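Flemik Rilport Dörrautomat mit fünf Einschüben

Startseite > Küche > Snacks selber machen > Dörrgeräte

Lieferbar, Versand aus unserem Lager in Pidville

Apfelchips! Ich könnte jetzt ganz seriös mit der Leistung anfangen, aber ich fange mit Apfelchips an, weil ich wegen denen überhaupt beim Dörren gelandet bin. Ich hatte eine Tüte gekauft, die war nach einer halben Folge meiner Serie leer, und beim Blick auf den Preis dachte ich mir: Das sind doch nur Äpfel. Also habe ich es im Backofen probiert (Tür einen Spalt offen, Kochlöffel dazwischen, die ganze Küche warm wie im Hochsommer) und bekam Scheiben, die am Rand braun und in der Mitte zäh wie Leder waren. Gegessen habe ich sie trotzdem. Danach kam der Rilport in meine Küche, und inzwischen verkaufe ich ihn hier im Shop.

Der Rilport ist ein Dörrautomat mit Gebläse an der Rückwand. Die warme Luft zieht waagerecht über die Einschübe, und ich muss nicht ständig die Gitter umstapeln wie bei meinem alten runden Turmgerät. Bei dem war unten alles knusprig und oben noch feucht, und ich stand mitten in der Nacht im Schlafanzug in der Küche und habe getauscht. Mit dem Rilport drehe ich die Gitter höchstens einmal um, und das auch nur bei richtig saftigen Sachen wie Pfirsich oder Tomate. 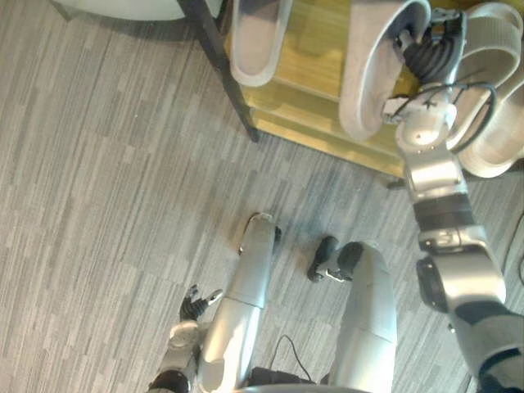
Am Schuhregal: heller Schlupfschuh auf dem Regalbrett in Holzoptik.

Was ich damit mache? Alles Mögliche! Apfel und Birne sowieso, dazu Bananenscheiben (die kleben, bitte die Silikonmatte drunterlegen), Mango, wenn sie im Angebot ist, und Kirschtomaten für Pasta. Mein Lieblingssnack sind aber gedörrte Kichererbsen mit Paprika, Knoblauch und ein bisschen Rauchsalz. Die werden vorher gekocht, gut abgetrocknet und gewürzt, dann kommen sie auf das feine Gitter. Kinder mögen eher das Fruchtleder: pürierte Erdbeeren dünn auf die Matte streichen, trocknen lassen, in Streifen schneiden und aufrollen. Ich mache immer die doppelte Menge und sie reicht trotzdem nie.

Cracker gehen auch ganz wunderbar. Ich nehme den Trester vom Möhrensaft, rühre Leinsamen und Sonnenblumenkerne unter, salze kräftig und streiche alles flach aus. Beim Ausstreichen lieber einen Tick dicker arbeiten, als man zuerst denkt, denn die Masse fällt ordentlich zusammen und bricht sonst schon beim Ablösen.

Die Bedienung

Ein Drehknopf für die Temperatur, ein Drehknopf für die Zeit, ein Schalter. Mehr ist da nicht dran, und ich bin heilfroh darüber. Keine App, kein Piepkonzert, am Ende macht es einmal ping und das Gerät geht aus. Für Kräuter stelle ich ganz niedrig ein, für Obst die Mitte, für Gemüsechips etwas höher. Eine kleine Tabelle liegt der Anleitung bei, die stimmt auch im Großen und Ganzen, nur bei den Pilzen ist sie mir zu vorsichtig. Meine Champignons bekommen immer eine Zugabe.

Die Leistung liegt bei 300 Watt. Ein Dörrgerät läuft lange, da lohnt sich der Blick auf diese Zahl wirklich, und ich war bei meinem ersten Gerät viel zu sorglos. Dünne Apfelscheiben sind bei mir nach vier Stunden so weit, dickere brauchen deutlich länger. Ich starte gern abends, wenn ich sowieso noch in der Küche bin, und probiere zwischendurch. (Probieren gehört dazu! Am Ende ist dann eben ein Gitter weniger voll.)
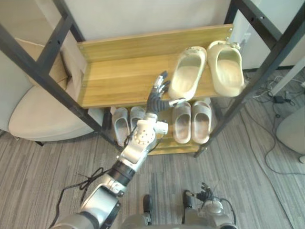
Aufstellen lässt sich der Rilport überall, wo hinten etwas Luft bleibt, denn das Gebläse braucht Platz zum Atmen. Er ist flacher als die meisten Turmgeräte und passt bei mir unter den Hängeschrank, die Tür lässt sich nach vorn abnehmen. Beim Aussehen habe ich lange überlegt, bis ich mich für die Variante mit schwarzem Metallgehäuse und heller Holzleiste am Griff entschieden habe. Die Kombination ist genau wie an dem Schuhregal mit den cremefarbenen Schlappen obendrauf, schwarze Seitenteile und warmes helles Holz, und ich kann mich daran nicht sattsehen. Wer es schlichter mag, bekommt das Gerät auch ganz in Weiß, die Technik ist dieselbe.

Wie laut ist er?

Man hört ihn. Es ist ein gleichmäßiges Rauschen, ähnlich wie eine Dunstabzugshaube auf kleiner Stufe. Mich stört es tagsüber überhaupt nicht, in einer Einzimmerwohnung würde ich ihn aber nicht neben dem Bett laufen lassen. Dafür riecht es herrlich, besonders bei Birne mit Zimt. Bei Zwiebeln bitte Fenster auf! Ich habe das einmal vergessen und hatte noch beim Frühstück etwas davon.

Reinigen

Die Gitter sind aus Edelstahl und dürfen in die Spülmaschine. Ich weiche sie vorher kurz in warmem Wasser ein, gerade nach Banane, sonst kratzt man an den kleinen Maschen herum und ärgert sich. Unten liegt ein Krümelblech, das zieht man nach vorn heraus. Das Gehäuse wische ich nur feucht ab, und zwar erst, wenn der Stecker gezogen und alles abgekühlt ist. Die Silikonmatten nehmen mit der Zeit ein wenig Farbe an, meine Erdbeermatte ist längst rosa. Das macht nichts.

Aufbewahren

Bitte alles ganz auskühlen lassen, bevor es ins Glas kommt. Warm eingefüllte Chips werden weich, und dann war die ganze Mühe umsonst. Ich nehme die Vorratsgläser von Doolan mit dem Gummiring, die habe ich auch hier im Shop, die mittlere Größe fasst ziemlich genau die Äpfel von zwei Gittern. Wenn doch mal etwas weich geworden ist: noch einmal kurz ins Gerät, dann knuspert es wieder.

Was dabei ist

Dörrautomat Flemik Rilport
Fünf Gitter aus Edelstahl
Zwei Silikonmatten für Fruchtleder und Cracker
Ein feines Gitter für Kräuter und kleine Sachen
Krümelblech
Anleitung mit Zeittabelle

Leistung: 300 Watt
Temperatur: stufenlos über Drehknopf
Farben: Schwarz mit Holzleiste oder Weiß
Garantie: zwei Jahre

Zusätzliche Matten und Gitter gibt es einzeln. Ich würde mir gleich noch ein zweites feines Gitter dazulegen, wenn im Garten viel Minze und Oregano steht, mit einem kommt man im Sommer nicht weit.

Fragen, die ich oft bekomme

Kann ich Fleisch darin trocknen? Ja, mageres Rindfleisch in dünnen Streifen klappt gut. Bitte auf der höchsten Stufe und nach den Angaben in der Anleitung, da bin ich streng.

Muss ich Äpfel vorher in Zitronenwasser legen? Nur für die Farbe. Mir schmecken die bräunlichen genauso gut, zum Verschenken nehme ich aber Zitrone.

Passt das Zubehör vom runden Flemik? Leider nein, die Gitter haben eine ganz andere Form.

Versand und Abholung

Bestellungen bis zum Mittag packe ich noch am selben Tag. Wer in der Nähe von Pidville wohnt, kann auch abholen, bitte vorher kurz schreiben. Im Januar ist beim Rilport erfahrungsgemäß viel los, da kann die weiße Ausführung etwas länger dauern.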